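We use cookies to improve your visit. By continuing to browse you accept our cookie policy.

Print this page | E-mail this page

Household Practice, Unit 6: Laundry, and what we think we know about it
Course notes, instructor Frida Brøndum

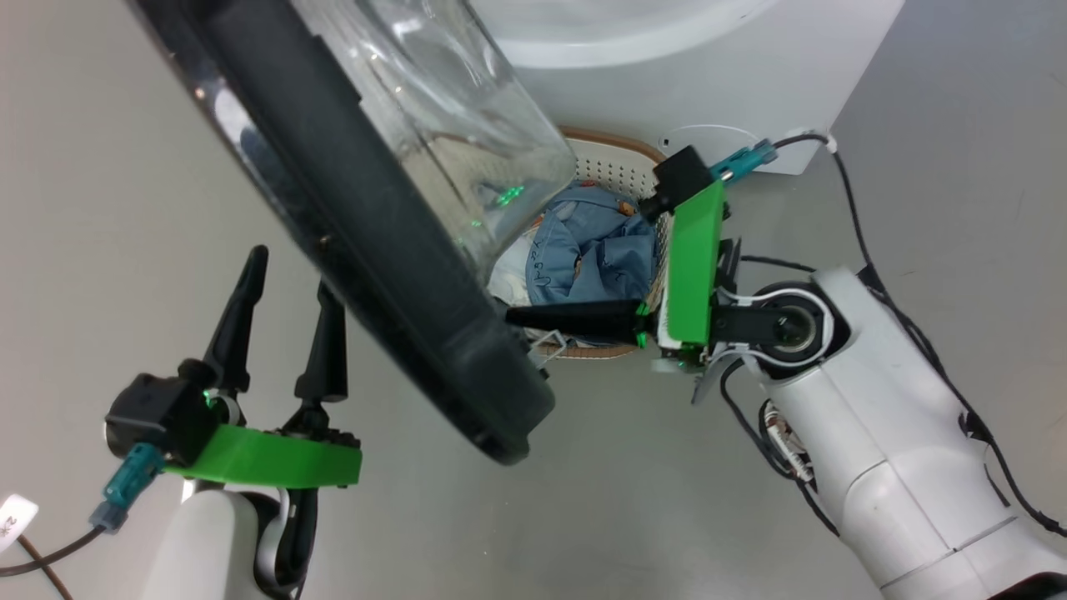

1. Before you start

These notes go with the second laundry session. The first session, in February, covered sorting. Several of you asked afterward why I spent so long on it, and the answer is that I don't trust most of what is written about sorting, and I wanted you to stop trusting it too.

Please bring your own basket of mixed clothes. Include at least one pair of jeans or a denim jacket and something white. The reading is the short piece by Bergþóra Egilsson in your packet. Skip her last section, on vinegar. She has changed her mind about it and so have I, twice.

2. The basket

A basket with holes in the sides is usually sold on the claim that it "lets clothes breathe." Maybe. Holes do let some air in at the edges. They do very little for a damp towel sitting in the middle of a full load, and I have never seen a convincing test that says otherwise. Hang the towel up first.

What holes do give you is a light basket and a quick look at what's in it. Those are decent reasons to buy one. The Stornarora catalog in the classroom lists a perforated basket with "odor control design" and gives no hint of what the design is. Treat that phrase as decoration.

On where to put it: the floor right below the machine door is the usual spot, and it works for unloading, as things that slip go into the basket. For loading it is less good. A front-loading door swings across the space where you want to bend, and you end up reaching around it. Try the basket on the side away from the hinge and see if your back notices. Mine did not, but two people in last year's group swore by it.

3. Denim and whites together

The old rule is never. The rule is too strong, but I'd still follow it for new denim.

Dye loss is heaviest in the early washes. A pale blue pair that has been through the machine many times has less left to give, and a lot of households wash it with everything else and see no harm. Then again, people who say "I always do it and nothing happens" rarely put the white shirt next to a new one. Graying is slow. You don't see it because you see the shirt every week.

Test: wet a white cloth, rub the inside of a seam for a minute, look at the cloth in daylight. Color on the cloth means wash it apart. No color means probably fine, and I do mean probably, as a rub is not a full cycle.

Dark stitching gets forgotten. The thread may be dyed differently from the fabric, so rub there too. The same goes for anything written or drawn on the cloth. If you don't know what ink was used, try a damp corner before you commit the whole garment. "Permanent" on a marker is a sales word until you have washed it.

Tags: remove paper and card ones, every time. Check pockets. Turn denim inside out, close the zipper. I can't prove the inside-out part saves much color, but it costs you nothing.

4. Loading

The advice to fill the drum "three quarters full" is repeated everywhere and is hard to use, since wet clothes sink and dry ones puff up. A better check is your hand. If it won't go in flat above the load, take something out. Denim soaks up a lot of water and gets heavy, so a load that is mostly jeans should be smaller than it looks like it needs to be.

Look through the door glass after the first few minutes. Clothes should lift and drop. A solid lump going around is too much, or it's one sheet wrapped around everything else.

5. Spin speed and claims

The Zendport manual in your packet suggests 1000 rpm for mixed cotton. That is a reasonable place to start. I would not pay extra for a faster machine on the strength of the brochure, which promises drier clothes and doesn't say how much drier, or compared with what.

Falcão detergent says on its leaflet that one bottle "replaces 542 scoops of powder." Whose scoop? Ask this kind of question of every number on a package. We'll spend twenty minutes on it in class, with the Zusis leaflet as the second victim.

6. Door and seal

Leave the door ajar between loads. This is one of the few pieces of common advice I'd repeat without any grumbling. Wipe the rubber ring, including the fold at the bottom where lint and hair collect. Where small children or pets are about, keep them out of the room or keep the door shut. Musty smell is the lesser problem.

The monthly "cleaning tablet" I leave to you. A hot empty cycle seems to do about as well in my house, which is one house.

Keep the power cord clear of the basket and of your feet while you load.

7. For next time

Do the seam rub on three garments and write down what you saw before you decide what it means. Bring the cloths. Notes are due 26th June, on paper please. If your results disagree with these notes, hand them in as they are and don't tidy them up to match.

Print this page | E-mail this page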